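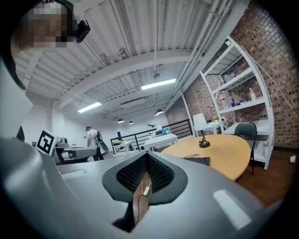 A short white cable with a small connector at its end.

How Electricity Travels
Drindmont Museum Learning Pages

Every time a lamp is switched on, electricity is moving through a wire. Scientists call this movement an electric current. A current is made of very tiny particles called electrons, which are far too small to see.

Electrons need a complete path to follow. This path is called a circuit. If there is a gap anywhere in the circuit, the current stops. A light switch works by opening and closing a gap.

Some materials let current pass easily. They are called conductors. Copper is a good conductor, and many wires are made from it. Other materials, such as rubber and most plastics, hold current back. They are called insulators. A cable usually has both kinds - metal on the inside and an insulator on the outside.

Words to know
Circuit: a complete path for electric current
Conductor: a material that lets current pass easily
Insulator: a material that holds current back

Staying safe
Never put anything into a wall outlet except a plug. If a cable is torn or cracked, do not touch it. Tell an adult right away.

The Circuit Room is open to visitors every Saturday. Children under 12 must be accompanied by an adult.

Text by Rosalind Nakamura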